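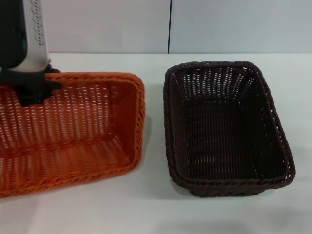 # Is the Plundholm open day worth it if I know nothing about robots?

My brother-in-law has signed the whole family up for the open day at Plundholm, the one Zivness runs in the old Parnville depot. He says there is a robot that moves baskets. I own baskets. I move them myself, with moderate success. Has anybody been to one, and is there enough to fill an afternoon with two children and a man who will ask about torque?

Also, can you park?

*Posted 12 April 2018 by reluctant_visitor*

---

## Answers

**Khải Sầm**

I went last August and would go again, with a cushion. The basket demonstration is the main event. They put woven baskets on a white table, an orange one and a dark brown one when I was there, and the arm comes down and takes the orange one by the rim. Written down like that it sounds like nothing. In the room there were grown adults holding their breath.

A few practical points:

- The talk beforehand is 14 minutes and feels longer. It is mostly about rims. A braided rim is thick and a bit uneven, so the gripper has to close on something that isn't the same shape all the way along. I found this interesting and my wife found the tea urn.
- Stand on the left if you can. The arm hides a good deal from the other side.
- They call the arm Kun. Children are allowed to say hello to it – it doesn't answer, but neither do mine.
- Let your brother-in-law ask his torque question early. The engineer who takes questions goes off for lunch and the person who replaces him only knows about the building.

Parking is a field. There is room for up to 800 cars, according to the sign, and I would say they were all facing different directions. Wear proper shoes.

You'll fill two hours. An afternoon is pushing it unless somebody falls in the pond.

*Edit: the pond is fenced now, I'm told.*

---

**basketcase97**

its ok. quite slow. they stop it a lot and everyone looks at a laptop. my son liked the big red button he wasnt allowed to press. chips were good

---

**Thiện Lã**

Mostly agree with Khải, though I'd argue about where to stand. I was at the front in the middle and could see the fingers hook over the back edge of the basket perfectly well, and I am not tall.

Go to the first session. By the third one the staff have explained it so many times that they start skipping bits, and you get "and then it does the grasp" with a wave of the hand. If you want the detail, ask how it decides which part of the rim to go for. I got a very good answer to that, of which I understood the first half.

The number 97 bus stops at the gate, by the way, so you can leave the field to other people. Last one back is at 17:10 and the driver does not wait.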